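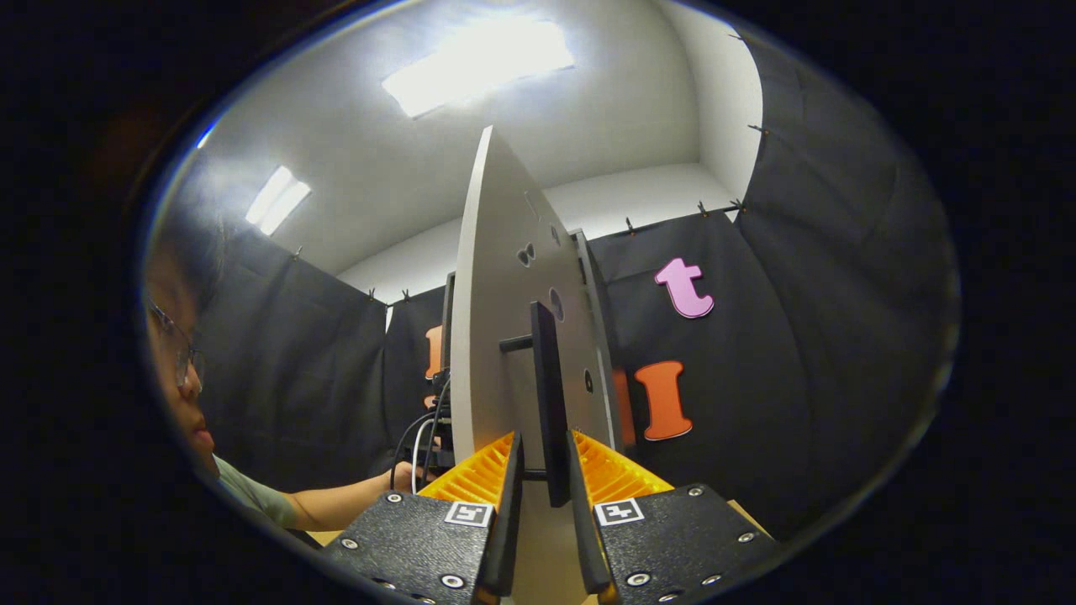 About us

Ruvbridge is a small company which teaches robots by showing. Our customers do not write programs. A person does the task by hand, with a gripper tool or from a distance with a remote control, and we record how it was done. From these recordings the robot learns its own way to repeat the task.

We started in one room on the second floor of the old Cilley building. At that time we had one robot arm, bought used, and a long list of things it could not do. Today we are a team of 8, and we have 2 rooms for recording plus a workshop where we repair what we break. The address is still the same, only we have more keys.

What we do

Most of our work is for companies that assemble, sort or pack small parts. They send us the parts and tell us what is difficult. Usually it is something that a worker does without thinking: to hold a thin plate so it does not bend, to pass a cable behind a bracket, to feel that a plug has gone in. Such things are hard to explain in words, and for this reason we prefer to show them.

For a simple task we record 700 demonstrations. For a task with cables or soft material it can be 3000. Each one is watched again by a person before it goes into training. If the hand was in a hurry, or the grip slipped, we mark it and decide if it stays. Some mistakes are useful to keep — the robot should also see how a person recovers from them.

By hand or by remote control

We are often asked which way is better. With the hand-held gripper the operator moves naturally and feels the weight of the part, so the work goes faster. With remote control the operator moves the real arm, and we see at once what the arm can reach and what it cannot. For the Symonenko project, where flat metal parts must be taken from a narrow rack, we used both.

Our own software for reviewing the recordings is called Sandeo. It was first made only for us, and the buttons still have names that only we understand. Since October our customers can also use it, and we are slowly changing the names.

Who works here

Our operators come from different places: watch repair, sewing, kitchen work, one from a dental laboratory. We look for patient hands more than for a diploma. New operators train beside an experienced one and practice on easy parts first. Operators take turns, with a break after every hour, and everybody in the company records from time to time, also the people who write the code.

Visits

You are welcome to come and try the gripper yourself. Please write to us first and bring a few of your parts, also the bad ones. Mornings are best, as in the afternoon both rooms are usually recording. The entrance is from the yard side — ring the bell marked Ruvbridge and wait a little, the stairs are long.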